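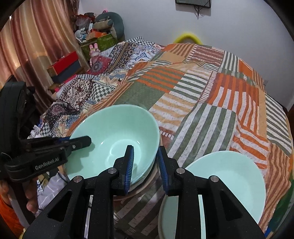

Visitors > Open Day > Frequently Asked Questions

Open Day at Pakden: Frequently Asked Questions

Last updated Sep 12, 2018

When is the open day?
The next one is in October. Doors open at 10 a.m. and the last demonstration starts at 3 p.m.

What is demonstrated?
Two-handed handling of household items with hand-held grippers. An operator holds one gripper in each hand and works through a short task, such as picking up a bowl by the rim and setting it down again. Each gripper has two opposing fingers. The same task is then run on the Jorero arm from the recorded motion.

How long is a demonstration?
Each session runs 40 minutes, including questions. Sessions repeat through the day with the same content.

Can visitors operate the grippers?
Yes, in the second half of each session. Up to 3 visitors per session get a turn. Put your name on the sheet at the Hisano desk when you arrive. Operators must be 12 or older.

Why bowls?
A bowl can be held with one finger inside the wall and one outside, which makes finger placement easy to see from the seats. Smooth bowls also slip if the grip is off center.

How many recordings exist so far?
3691 at the last count. Failed attempts are kept and marked as failed.

Does the arm run at full speed?
No. Speed is limited during public sessions. Stay behind the floor line while the arm is powered.

How many people can attend?
Room capacity is 109. Registration closes when that number is reached. There is no waiting list.

May I take photos?
Yes, without flash. Flash interferes with the tracking.

Where do I park?
Use the Pisharody Building lot, north entrance. The gate is open on event days and no permit is needed.

Related pages
Directions and Parking
Group Visits
Jorero Arm: Technical Notes
Safety Rules for Visitors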